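Stitilen Shares Results of Its Spring Gripper and Controller Comparison

Two grippers, three controllers and 2278 recorded trials, with all of the numbers free to download

LACSON, March – Stitilen, the small engineering company best known for its packing-line tooling, today released the full results of a side-by-side comparison of two parallel grippers and three arm controllers. The study took up most of the winter and a good deal of the coffee in the building, and everyone who worked on it is very happy to see it out in the world at last.

The comparison grew out of a question that customers kept bringing to the company's open house: if I already own an arm, should I spend my money on a better gripper or on a better controller? Stitilen's people had opinions, of course (plenty of them, and they didn't always match), but they didn't have figures they felt comfortable handing to a shop owner who was about to write a check.

"We had been answering that question from the gut for years," said Remedios Ambrosio, who leads testing at Stitilen. "I wanted to be able to say to somebody, here is what we tried, here is how many times we tried it, and here is where it went wrong. Some of the places it went wrong were a surprise to me, and I've been doing this a long time!"

The two grippers in the study are the Pakia, Stitilen's own two-finger model, and the older Wira, which many customers still run every day and are quite fond of. Each one was paired with each of the three controllers and asked to do the same set of jobs: picking up cartons, turning bottles upright, sliding thin trays off a shelf, and placing parts into a fixture with little room to spare. Trials were run on the bench and in simulation, and the two sets of results are reported separately all the way through, so that readers can see where they agree and where they drift apart.

On cartons and bottles the choice of gripper made very little difference, and the controller did most of the work. On thin trays it was the other way around. The Pakia's fingers got under the tray lip far more often, and even the plainest of the three controllers did well with it. Fixture placement was the hardest job for every pairing, and the report spends a whole chapter on it, with 104 failed placements sorted by what the arm was doing in the moment before.

Alfredo Pascual, who built the simulated side of the study, said the wrist view turned out to matter more than he had planned for. Each simulated trial begins with a short approach check, in which the gripper is open and empty and the controller has to work out its position from the view past its own fingers before it is allowed to go after anything.
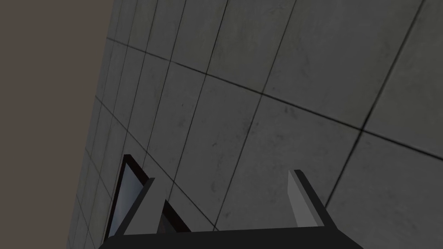 "I wrote 300 of those starting poses by hand before I gave in and let a script do the rest," Pascual said. "Some of them are pretty unkind, with the view coming in at a steep slant. A controller that is only comfortable looking at things straight on will give itself away very quickly, and I'd much prefer to learn that in software than with a real arm next to a real shelf."

One of the three controllers did stumble on the slanted approaches, and its maker has been given the logs along with a friendly note. Stitilen has agreed to run that controller again once a fix is ready, and the new results will be added next to the old ones, with the old ones left in place.

Bench trials were carried out by Trinidad Manalastas and Radomir Ristić, who swapped grippers between sessions and checked the finger spacing before every run. Their setup notes are included in the download, along with the mounting drawings and a list of spare parts that any shop hoping to repeat the work will want to have on hand.

Visitors who would like to see the pairings at work are warmly invited to Stitilen's demonstration room in Lacson, where sessions run in the afternoon from 2:00 and last 30 minutes. Customers are welcome to bring their own parts to try. Please let Charito Pangilinan in the customer office know ahead of time what you are bringing and what it weighs, so that a suitable arm can be set up before you arrive.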